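Sellador para mármol Skanduder

Ref. 2361 · Envase de 4.000 ml

Impregnador de base acuosa para suelos de mármol pulido o apomazado. Penetra en el poro y retrasa la absorción de aceite, café y vino. No forma película y no modifica el tono de la piedra. Apto para interiores.

Características
Acabado: natural
Secado al tacto: 8 horas
Aplicación: mopa de microfibra o rodillo de pelo corto
Temperatura de uso: a partir de 13 °C

Modo de empleo
Barra y friegue el suelo con detergente neutro y déjelo secar por completo. Extienda una capa fina y retire el sobrante con un paño antes de que seque. En piedra muy porosa, aplique una segunda mano al día siguiente. No mezclar con ceras ni con lejía.

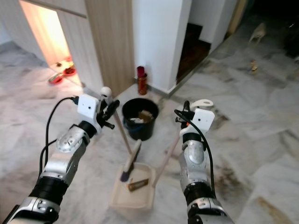

Barrido de un suelo de mármol con escoba de mango de madera.

Productos relacionados
Detergente neutro Nông
Decapante de ceras Griltham

Envíos a península y Baleares. Consulte el precio para profesionales en nuestra tienda.

Ficha actualizada: 7 de septiembre de 2019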